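Labeling Grasp Onset in Hand-Held Gripper Recordings

Ludamov Laboratory, Methods Pages

This page sets out the procedure used at the laboratory to mark the start of a grasp in recordings of soft household items. It applies to all recordings in the Prekon set and replaces the June version. Annotators should have completed the rigid-object exercise before starting.

Cloth requires its own rule. With a cup or a box, the fingers stop moving when they meet the object, and finger width alone gives a usable mark. Cloth gives way under the fingers, and the width may continue to fall well after first contact. The procedure therefore uses both the width signal and the video.

Step 1. Open the recording and load the width signal beneath the video. Confirm that the two share the same start time.

Step 2. Find the point at which the width begins to fall steadily. Move back 19 frames and begin viewing from there.

Step 3. Advance one frame at a time until a finger pad meets the fabric. Mark this frame "contact." Judge by the pad, even when the outer structure of the gripper is closer to the camera.

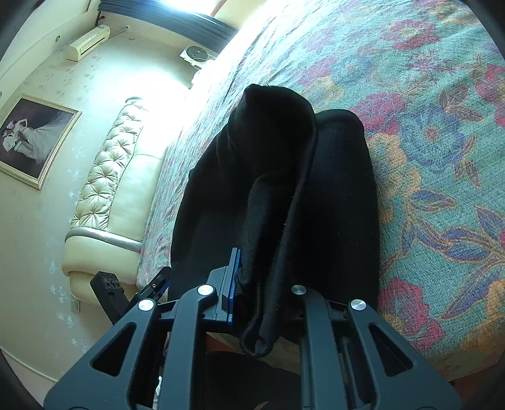 Source: Ludamov Laboratory, Prekon recordings

Dark knit items call for particular care. In the frame shown, the blue pad is against the left side of the black fabric, and its color makes the boundary easy to place. The black finger behind the pad gives much less contrast. Where glare or shadow hides the boundary, raise the display brightness and leave the recorded file unchanged.

Step 4. Continue until the width has changed by less than the set threshold for six frames in a row. Mark the first of these frames "hold."

Step 5. If the pad loses the fabric before a hold is reached, mark "release" and return to Step 3. Do not delete the earlier contact mark.

Step 6. Save the marks and send the recording to a second annotator, who works without sight of the first set.

The procedure was tested at the Taltthorpe site on 214 recordings. The two annotators disagreed on the contact frame in 31 of them, and those recordings were reviewed again by both annotators together. Any recording still in dispute is marked "unresolved" and is left out of training.

Completed files are stored in the Isah directory under the recording number.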